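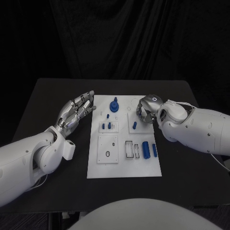 Two white robot arms, one with a silver hand reaching over the corner of a white board.

Lenudar brings back its stoneware bowls in a deeper shape

17 January 2024

The tableware maker Lenudar will sell its Sorkia bowls again from this week, after a break that started in October. The company stopped the line when the old molds became too worn, and many customers wrote to ask if they could still buy single pieces to complete their sets.

The new bowl has the same width as before, so it stacks with the older ones, but it is 2 centimeters deeper. Lenudar says this was the most frequent request from people who use it for soup. The foot ring is now glazed on the outer side and left bare underneath, where it is sanded smooth so that it does not scratch a table.

There are two colors at the start, plain white and a soft gray. A green one is planned for later in the year. All bowls can go in the dishwasher and the microwave. They should not be put directly from the refrigerator into a hot oven.

A set of four costs 89 dollars, and a single bowl costs 24 dollars. The first delivery is 400 sets, which will be divided between the online store and the Kılıçarslan kitchen shops. The shop on Ikutmont Street will also have a small shelf of the old shape, at 20 percent less than the former price, until they are sold.

Matching dinner plates are not changed and stay in the catalog. Customers who ordered bowls before the break and received a credit can use it for the new ones, in the shops or online, until the end of the year.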